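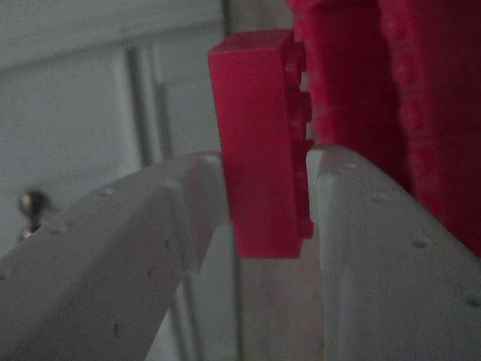
Bonjour à la liste,

Je reprends le fil sur le jaunissement et la tenue des couleurs des briques stockées, avec les essais de cet hiver. Le protocole est celui de Pitura : bain de peroxyde dilué, exposition à la lampe, rinçage à l'eau claire. Les blancs et les gris clairs répondent correctement. Les rouges posent un autre problème, car on juge mal leur teinte de face. Sur une brique rouge tenue debout, la grande face lisse paraît vive et saturée alors que la colonne de tenons, sur le côté, tire vers le cramoisi dès qu'elle est dans l'ombre. Je compare donc toujours face lisse contre face lisse, sous le même éclairage, et j'ignore les tenons pour le classement.

Le message du mois de mars disait :

> Pour le lot Valderrama, 339 pièces, j'ai fait un seul bain de 60 minutes,
> sans agitation. Résultat irrégulier : des marbrures sur les pièces qui
> flottaient, rien à signaler sur celles du fond. Faut-il allonger la durée
> ou fractionner ? Et quelqu'un a-t-il un avis sur les bacs Wekex ?

Fractionner. Les marbrures viennent presque toujours d'une pièce à moitié émergée, et une durée plus longue les accentue. Je procède par cycles de 15 minutes, avec retournement entre chaque cycle et une grille lestée pour maintenir le tout sous la surface. Sur mon dernier lot, 42 pièces grises, quatre cycles ont suffi. Une seule est restée marbrée - elle s'était coincée contre la paroi, tenons vers le haut, avec une bulle dessous. 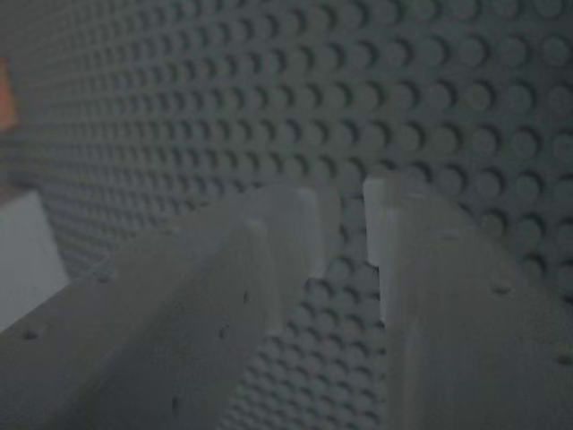
Pour les grandes plaques, la grille ne convient pas : elle marque la surface et retient l'air entre les rangées. Je les pose de chant dans un bac étroit, je complète jusqu'à couvrir le bord supérieur, puis j'inverse le sens à mi-parcours. Les plaques déjà voilées sont à traiter à part. La chaleur de la lampe aggrave la déformation et je n'ai pas trouvé de méthode fiable pour la rattraper.

Sur les bacs Wekex : corrects, mais le couvercle ferme mal et l'évaporation concentre le bain. Le modèle bas de Sirkton est plus étanche. Son fond nervuré laisse en revanche des traces sur les pièces lisses si l'on oublie de les retourner.

Reste la question des rouges anciens. J'ai deux pièces qui ont blanchi en surface après traitement, et je ne sais pas si cela tient au pigment ou à une concentration trop forte. Si quelqu'un a des essais comparatifs à température contrôlée, je suis preneur, y compris des résultats négatifs. Merci d'indiquer la dilution et la distance de la lampe.

Cordialement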